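Practical Robot Learning, Unit 4: Collecting Good Examples
June. Course notes prepared by the Skasetley teaching group

Welcome back, everyone! Last unit we spent a lot of time on the learning side of things, and I know many of you are itching to go back to it, but I'd like us to slow down and stay with the data for a while. A policy can only copy what it has been shown, and an afternoon spent collecting carefully will save you a good week of staring at training curves and wondering what went wrong.

Our running case is the Druvaso set, which has 1,941 episodes of basket handling. I picked baskets on purpose. A basket looks like the friendliest object in the world until you try to pick one up with two stiff fingers. The rim is thick, the walls have gaps in them, and the weave gives the vision model a repeating pattern in which one patch looks a great deal like the next.

Start with the wrist view, and please do open it before anything else when you review an episode. At the moment of contact it holds most of what you need.

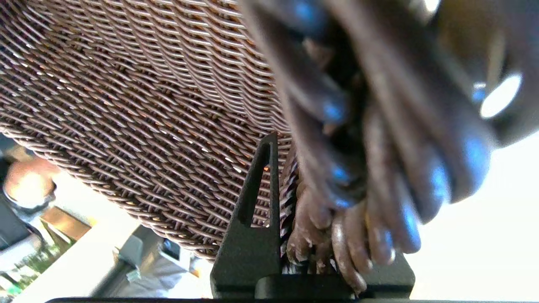

Figure 4.1. Wrist view, with the fingertips at the woven rim.

When you review a clip like this one, ask yourself where the contact is and whether you could point to it without help from the other views. The large surfaces close to the lens will be soft, and that's fine. What you want is enough sharp weave to follow from one moment to the next. Notice also how much of the room gets in past the basket. Wrist views swing around, so the background changes all the time, and a model trained in a single room may quietly learn the furniture. If you can move your station between sessions, do it, even if it's only a turn of the table.

Bright light is the other thing to watch for. A lamp or window straight behind the gripper can wash out half the view, and you may be so pleased with a smooth grasp that you never notice. Tag those episodes "bright" in Stasiv (our labeling tool, for those of you who joined late) and keep them. I used to throw them out, and I was sorry for it afterward, because the finished system met plenty of bright windows of its own.

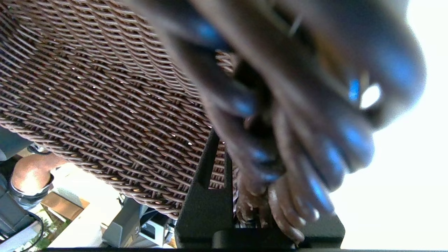
Figure 4.2. Another wrist view, with strong light behind the hand.

Try labeling the contact point in Figure 4.2 and compare with your neighbor. You'll probably disagree a little, and I'd love for you to talk about why! In Stasiv there is a field called "sure / unsure" next to every contact label. Use "unsure" freely. A label marked unsure is worth far more to us than a confident guess, and we can always leave those out of the first training run and bring them in later.

Now for the wide view. Every session in the Drondari layout begins with a look at the bare setup, and you should check it before you record a single grasp. Are the objects inside the table area? Do they differ enough in color and shape to be worth having together? Is there a clear path to each one? For baskets I like to set one at an angle to the other, so that the approach for the first can't simply be reused for the second.
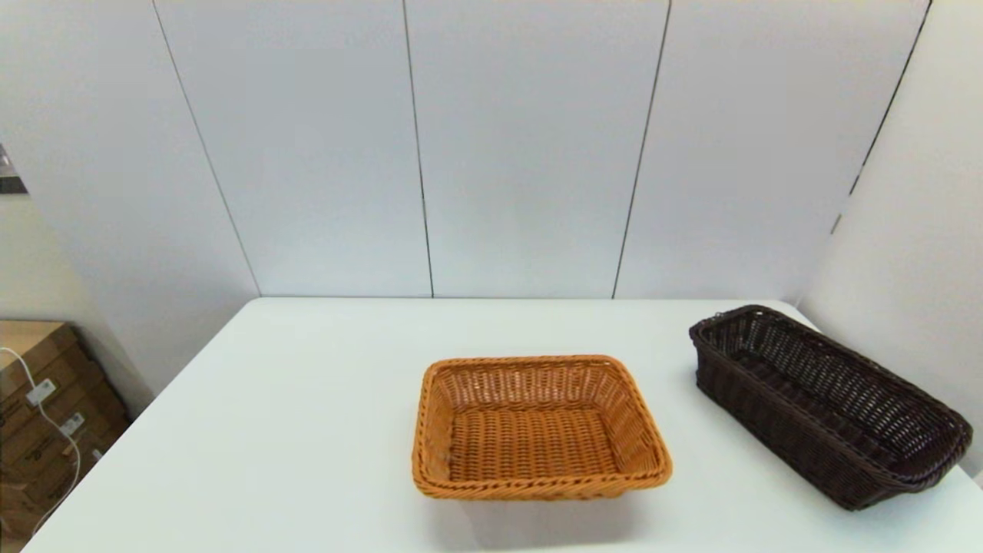
Radek wrote in the margin of the draft notes that two baskets per session is too few, and that he would sooner have 25 short sessions with a fresh pair each time than one long one where everybody gets comfortable. I've come around to that view, and the schedule for this unit follows it.

So, for homework: each pair of students collects 60 episodes, split over at least three sessions. Change the starting position every time. Write one plain sentence per episode saying what was attempted, and keep the failed grasps in, marked as failed. If all goes well we'll have 2,525 episodes in the shared folder by the time we meet for Unit 5, and then we can finally train something.

Questions to the course inbox, please, before noon if you'd like an answer the same day.

Contact | Copyright Skasetley course materials | Back to top

This site uses cookies to remember your reading position. Accept | Settings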